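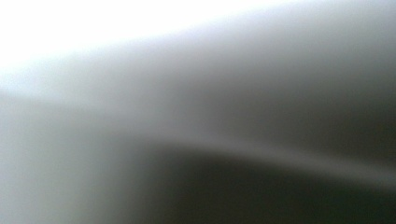
Skidside Plate Lunch Crawl: Your Questions

4 min read

So many of you have written in since I posted the crawl list in April that I figured I'd put the answers in one place. Keep the questions coming, I love them!

What is the crawl, anyway?

It's my ongoing attempt to eat a plate lunch at every place in Skidside that serves one, and then tell you all about it. There are no sponsors and no free meals. I pay, I eat, I write it up, usually with gravy on my sleeve. I'm at 107 plates so far, counting repeats (and there are a lot of repeats, mostly of the same pork adobo).

What counts as a plate lunch?

Two scoops of rice, a scoop of mac salad and something hot on top or next to it. I'm flexible on the hot part. Chicken katsu, teriyaki beef, kalua pork, a hamburger patty with an egg, fried fish – all good. I'll allow brown rice. I'll allow a green salad on the side if the mac salad is also there. A bowl with quinoa and edamame can be a lovely lunch, but it goes on a different list.

Where should I start if I've never had one?

Alow, on the harbor side. Get the mixed plate, which comes with katsu and short ribs, and ask for the gravy on the rice. The katsu is pounded thin and fried to order, so it takes a while, and oh boy, when it lands on the table it's still crackling. The mac salad is the peppery kind with grated carrot and not much else. I could eat a quart of it.

Is it Prieto or Preteo? I've seen both on your page.

Both! They're two different places, and I've mixed them up in print more than once, so sorry about that. Prieto is the lunch counter next to the hardware store, the one with the loco moco. Preteo is the bakery up the hill that does plates out of the side window until they sell out. If I wrote that you should go to Prieto for the guava rolls, I meant Preteo.

Which loco moco is the best?

Prieto, and I will go on about it if you let me. The patty is loose and craggy at the edges, the egg comes with a runny yolk unless you tell them otherwise, and the gravy is dark brown and full of onions that have been cooked down until they're nearly jam. Alow makes a good one too, with a smoother gravy and a bigger patty. If you like mushrooms, go with Alow. Prieto won't put them in (I asked).

When's the best time to go?

Before 11:30 in the morning for any of them. By noon the line at Prieto goes past the paint display next door, and Preteo is usually down to whatever didn't sell. Alow stays open for dinner, but the katsu is better at lunch, when the oil is fresh.

How much should I bring?

A mini plate at Preteo is still under $10, and a full plate anywhere on the list will run you a few bucks more. Preteo is cash only. The other two take cards.

Is there anything for vegetarians?

More than there used to be! Alow does a tofu katsu that I order on purpose. Preteo has an eggplant plate with a sticky garlic sauce, though it isn't on the window menu and you have to ask. Prieto has fries. They're excellent fries, and that's all I can tell you.

Do you have a recipe for the mac salad?

I have my own, and I've been fiddling with it for years. Cook the elbows past the point where you'd stop for any other dish, drain them, and splash them with cider vinegar while they're hot. Let them cool a bit, then stir in the mayo in two rounds, with a little milk in the second one. Grated carrot, grated onion, salt, plenty of black pepper. Overnight in the fridge. It always looks too runny when it goes in and it's always fine by morning.

Why hasn't my favorite place been covered?

Either I haven't gotten there yet or it closed before I did, which has happened 4 times now and stings every time. Leave the name in the comments and tell me what to order. I do read them all, and the next few stops came straight from you.

Can I come along?

I'd like that! I don't plan far ahead, but if you see someone at Prieto photographing her gravy, come sit down.

Comments

musubi_mom
Thank you for clearing up Prieto and Preteo. I stood at the hardware store asking for guava rolls.

gravyboat707
Alow over Prieto and I'll die on that hill. Mushrooms belong in there.

Dee in the valley
Made the mac salad for a potluck. I used less milk, and it was still runny that night. Good the next day though. Do you rinse the noodles?

gravyboat707
@Dee never rinse!!

halfscoop
Eggplant plate confirmed, I asked at the window and got it. Bring napkins.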